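Reading time: 2 minutes

Skarnar Adult Numeracy Programme
Progress report to the Zumero Fund, period ending June

The programme has now completed the second of its funded terms. Enrolment stands at 62 learners across the Skarnar and Zivville centres, against the level agreed with the Fund at the outset. Evening classes at Zivville remain full and a waiting list has been opened. Attendance at Skarnar fell during the spring, chiefly among shift workers, and the Monday class has been moved to a later start.

Spending is within budget. An underspend of £1,153 on printed materials is carried forward, and we ask the Fund's permission to put it towards travel costs for learners from the outlying villages. Three tutors have finished their training in the teaching of fractions and percentages. A fourth post is still vacant and will be advertised again before the autumn.

The household budgeting unit was revised following comments from tutors, who found the section on interest too long for a single session. It is now taught over two. The measurement unit, which covers length, area and volume, has been rewritten in plainer language and will be used at both centres from next term.
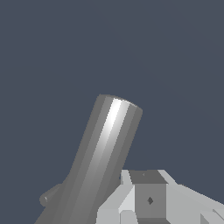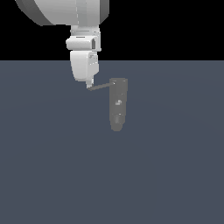
Karine Penner wrote after reading a draft of this report that the waiting list at Zivville worried her more than the attendance figures at Skarnar, and asked whether a daytime class could be offered there before the autumn. We have agreed to cost this and will write to the Fund separately.

Recent reports
Sugawara Family Learning: end of year report
Zivville Reading Rooms: interim report
Guidance on carrying forward unspent grant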